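Flächen im Quartier Jomard: Stand der Vermietung und neue Regeln für den Ausbau

Im Gewerbequartier Jomard sind seit dieser Woche die beiden oberen Geschosse von Haus 7 zur Vermietung freigegeben. Damit stehen im gesamten Quartier noch 21 Einheiten zur Verfügung, die kleinste mit 80 Quadratmetern, die größte mit 234 Quadratmetern. Alle Einheiten können einzeln angemietet werden. Eine Zusammenlegung ist möglich, wenn sie auf demselben Geschoss liegen und die Brandabschnitte es zulassen.

Die Freigabe war ursprünglich früher geplant. Die Abnahme der Lüftungsanlage hatte sich verzögert, nachdem im Treppenhaus Nord zwei Brandschutzklappen ausgetauscht werden mussten. Die Arbeiten sind abgeschlossen, das Protokoll liegt der Verwaltung vor und kann von Mietinteressenten eingesehen werden.

Neu ist der Grüne Anhang zum Mietvertrag. Er gilt für alle Verträge, die ab Februar unterschrieben werden, und regelt vor allem drei Punkte, nach denen in den letzten Monaten oft gefragt wurde.

Verbrauchsdaten: Mieter und Vermieter tauschen einmal im Jahr die Werte für Strom, Wärme und Wasser aus. Die Zähler sind in allen Einheiten fernauslesbar. Die Daten werden je Haus zusammengefasst; Werte einzelner Mieter werden nicht an andere Mieter weitergegeben.

Ausbau: Bodenbeläge, Farben und Kleber müssen emissionsarm sein. Die Produktdatenblätter sind der Verwaltung vor Beginn der Arbeiten zu schicken, am besten gesammelt in einer Datei. Trennwände aus dem Bestand können aus dem Materiallager im Untergeschoss von Haus 3 übernommen werden. Für die Wände selbst fallen keine Kosten an, Transport und Montage trägt der Mieter.

Rückbau: Wer gebrauchsfähige Einbauten hinterlässt, muss sie am Ende der Mietzeit nicht mehr in jedem Fall entfernen. Voraussetzung ist eine gemeinsame Begehung spätestens sechs Monate vor Auszug. Für Bestandsmieter bleibt es bei der bisherigen Regelung, sie können dem Anhang aber freiwillig beitreten. Ein formloses Schreiben reicht.

Zur Wärmeversorgung: Die Häuser 1 bis 5 hängen weiterhin am Nahwärmenetz. Haus 7 wird über eine eigene Wärmepumpe versorgt, die Abrechnung erfolgt daher getrennt. Die Vorauszahlungen für das laufende Jahr sind in den Exposés bereits eingerechnet. Der Ausgleich der Vorjahreskosten geht den Mietern wie gewohnt mit der Nebenkostenabrechnung zu.

Das Parkdeck an der Westseite bleibt vorerst gesperrt. Die Stellplätze dort werden mit Leerrohren für Ladepunkte ausgestattet. Dauerparker nutzen bis zum Ende der Arbeiten die Fläche hinter Haus 4, die Zufahrt ist ausgeschildert. Fahrräder können weiterhin im Erdgeschoss des Parkdecks abgestellt werden, der Zugang erfolgt von der Hofseite.

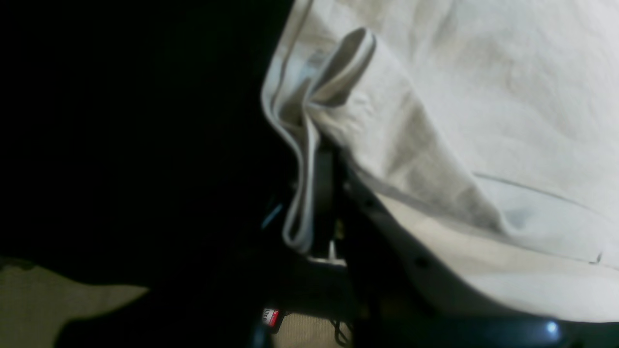
Dorkville Gewerbeimmobilien, Abteilung Vermietung und Quartiersmanagement

Besichtigungen in Haus 7 sind nach Anmeldung möglich. Bitte geben Sie dabei die gewünschte Größe, den Einzugstermin und die geplante Nutzung an. Für Laborflächen und Betriebe mit erhöhtem Strombedarf prüfen wir vorab die Anschlussleistung, das dauert in der Regel zwei Wochen. Grundrisse und den Text des Grünen Anhangs verschicken wir auf Anfrage als PDF.

Im Erdgeschoss von Haus 2 hat das Planungsbüro Tatidach seine neuen Räume bezogen. Die frühere Fläche des Büros in Haus 5 ist noch nicht vergeben und eignet sich auch für Publikumsverkehr, der Eingang ist barrierefrei. Die Kantine Han im Mittelbau hat ihre Öffnungszeiten geändert und schließt nun eine halbe Stunde später. Mieterausweise gelten dort weiterhin.

Änderungen von Ansprechpartnern, Rechnungsadressen oder Schließberechtigungen teilen Sie uns bitte schriftlich mit. Für zusätzliche Schlüssel liegt das Formular am Empfang in Haus 1 aus.

Stand: 2/10/22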